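Skatcombe Shared Workshop
Build Your Own Tabletop Arm: notes for session 4
Costel Lazarević and Hermenegildo Quezada

Welcome back, everybody, and thank you for sweeping up so nicely last time. Tonight is the session where we stop cutting parts for a while and let the arm practice in the simulator, so bring a laptop and the charger that goes with it (we have two spare outlets by the drill press and they go fast).

Where we left off. Most of you have the base bolted down and the shoulder turning freely. If yours still grinds, loosen the four outer screws, rock the plate gently with your palm, and tighten them again in a cross pattern. Hermenegildo had to do his three times in November, so please don't feel bad about it.

Setting up the model. Open the Reter project from the shared folder and save a copy under your own name before you touch anything. I mean it about the copy! Your link lengths go in the first table, in millimeters. Measure from the center of one joint to the center of the next, and measure on the arm you built, even if you followed the drawing to the letter. Mine came out at 257 for the upper arm and I could have sworn I had cut it longer.

The practice job is the one we will do on the real bench later on: moving small parts between a rack and a wooden tray. Start with the gripper low, in front of the rack, and keep your speed at 10 percent until you have had one complete run with no contact warnings. After that you can creep upward as your nerves allow.

The two things that catch people are the front lip of the rack and the rim of the tray. They stand very close together, and it's tempting to slide sideways from one to the other. Lift first, then go across, then come down.
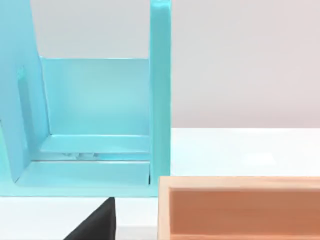 Give yourself a waypoint well above the tray rim and another one straight over the spot where you want to let go. If the finger tip clips the base shelf on the way up, back the start point toward you a little and try again. Log each run as you go, even the ugly ones, and we'll look through a few of them together after the coffee break.

For next time: 12 clean runs in a row, saved in your own folder, and both gripper fingers sanded and test fitted. Hermenegildo will bring the good files.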